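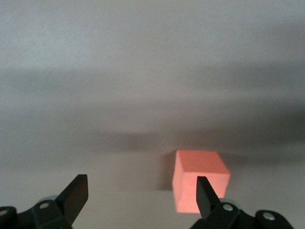

Sosina reckons we're wasting our time on the lower Kircombe until someone deals with the culvert, and she said so twice before I had the kettle on. Her point: doesn't matter how nice the gravel is upstream if the fish are stuck in the pool under the road. Fair. Asked her to write it up properly for the submission. She said she would if I stopped calling it a "passage issue" and called it a blockage.

Saturday, December 15, 2018

Bench day, no field. Creek too high after Thursday and still the colour of tea. Logger data, sample jars, and the submission on the scenic and recreational listing for Kircombe River, upper reach plus Asel Creek down to the confluence.

Loggers first. Three pulled last trip:

Logger at Asel ford. Fine. Full record from May on, no gaps. Clock was out by an hour, daylight saving, somebody (me) set it wrong. Corrected in the copy, left the raw file alone.

Logger at Skolstead bridge. Battery dead partway through, record stops in the night, no warning. Housing dry inside, O-ring ok. New battery in, sitting in the bucket on the bench to see if it holds. Check Monday.

Logger at the Rajput place, below the stock crossing. Readable. Peak 22 degrees in the afternoon, which is warmer than I'd like for that pool. Ford logger topped out at 20 same afternoon. So the water is picking up heat between the two, and there's hardly any shade along there, willows came out and the replanting hasn't got going. Don't over-read it, one warm spell. But worth a line in the submission, because the nomination map stops at the Rajput boundary fence and I think it should keep going down to the confluence. No sense protecting the cold bit and leaving out the stretch that warms up.

Sosina disagrees re boundary. She'd rather a shorter reach that gets through than a long one that gets knocked back. We went round on this a while. Where we landed: nominate upper reach as core, lower bit as an "associated reach" with its own paragraph. Need to check the guidelines allow that. Page with the definitions is in the blue folder, I think, or it was.

Jars. Kick samples from the riffle above Skolstead bridge, preserved on the day. Sorted half. Plenty of mayfly, stoneflies there but small, caddis cases all over the tray and a pain to pick out. Nothing surprising. The ethanol in jar B had gone yellowish so topped up and changed the label, old label had run and was nearly unreadable. PENCIL ON LABELS, NOT PEN. Have written this before.

Second half of the sort for next week. Light under the scope is flickering again, wiggled the plug, ok for now.

Conductivity probe: calibrated against the standard, wouldn't settle. Rinsed, tried again, settled. Standard was past its date anyway so neither reading counts for much. Ordered more. Do not use the probe numbers from last trip in anything that goes outside this room until redone.

Submission. Petition side is done, 2991 signatures on the final count, paper and online together, duplicates already taken out. Good number for a river most people drive over without noticing. Sosina wants it in the first paragraph. I'd put it second, after saying what the river is. Leaving it with her, she's better at that sort of thing and I get long winded.

What still needs writing:

Fish section. Have the netting results up to the culvert. Above it nothing recent, only the old survey and what the anglers say, and the anglers say there used to be plenty. Put in as anecdotal, labelled as such. Don't dress it up.

Access section. Track down to Asel ford is on the public reserve, the one at the bridge isn't. Several letters mix them up and if ours does too the neighbours will be on the phone, rightly. Mark clearly on the map.

Water take section. Existing licences aren't affected by the listing as far as I can tell from the wording, but people are worried about it and we should say so in plain words near the top. Rajput raised it at the fence, was reasonable about it, just wants to know whether he can still fill the trough. Told him I beleive so but would get it in writing. Must actually do that. Letter to the water office Monday.

Culvert section. Sosina. See top. Drop at the outlet has got worse since the autumn, the apron has scoured out underneath and the pool is deeper. Measured it with the staff but wrote the number on my hand and washed it off. Redo. Council knows about it, has known for ages, wants it in the road budget and not the river budget, and round we go.

Photos for the submission: need one of the gorge in decent light, and one of the culvert from downstream with a person in for scale. The ones from last trip are all grey and you can't see the drop at all.

Gear. Left wader leaks at the knee, patched, curing on the rack, leave it be till Monday. Kick net has a tear near the frame, stitched it, ugly but holds. Tape measure missing again, last seen in the ute. The good tray has a crack, still usable if you keep it level.

Rang Skolstead end about the gate key. Key is on the hook inside the pump shed now, not under the rock. Shut the gate behind you, ther are calves in.

Next trip when the level drops. Order of stops: culvert first while we're fresh, then bridge, then ford, then Rajput's on the way home. Take spare batteries. Take pencils. If there's time walk up from the ford as far as the second bend and look at the bank that slumped, S. thinks it's putting fines onto the best spawning gravel in the reach. I had it down as old. She's probably looked at it more recently than I have.

Draft to Sosina by Tuesday, she marks it up, back to me. Logger in bucket still blinking at knock-off.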